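Clutter update, quick one before the break

Cleanup policy finally moved. We've been stuck since January on piles, i.e. stuff on top of other stuff, toys mostly, on soft backing. Single objects on a table were fine. Heaps, no. The policy would go for whatever was biggest and drag half the pile along.

What changed: we stopped labeling every demo with a target. Handheld gripper demos only, 412 of them, and the person just takes whatever looks easiest. Then a small ranking head learns the order from that. Teshome did the same kind of thing with kitchen items last year and we mostly copied thier loss. Trained on 300, kept the rest back. 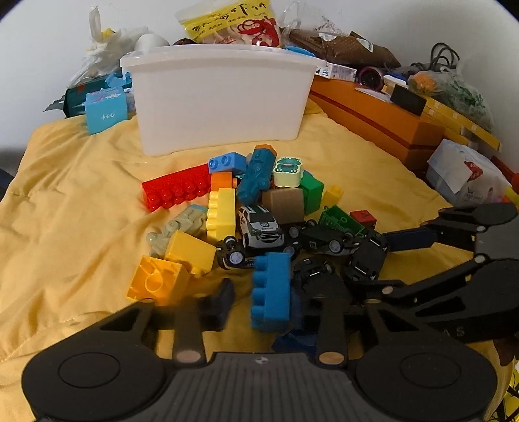 Numbers so far. 246 clean picks before the first double grab on the long run, old version never got past 30. Same arm, same fingers. Studded blocks good. Cars on their sides still bad, it goes for the wheels and slips. Blankets also bad, fingertip catches a fold and the whole heap shifts, then the ranking is stale and it has to look again. Slow. Almost half the run time is re-looking.

Tried the Barnel depth filter on the folds. Didn't help much. Might be our settings.

Open stuff:
- ranking on see-through objects, not tested at all
- does order transfer to a new room?? Kakley site has offered thier back office
- need more demos from left handers, the approach angles are all the same

Code goes up on the Trokon server once the config is less of a mess. Ask if you want it sooner, it runs, just ugly.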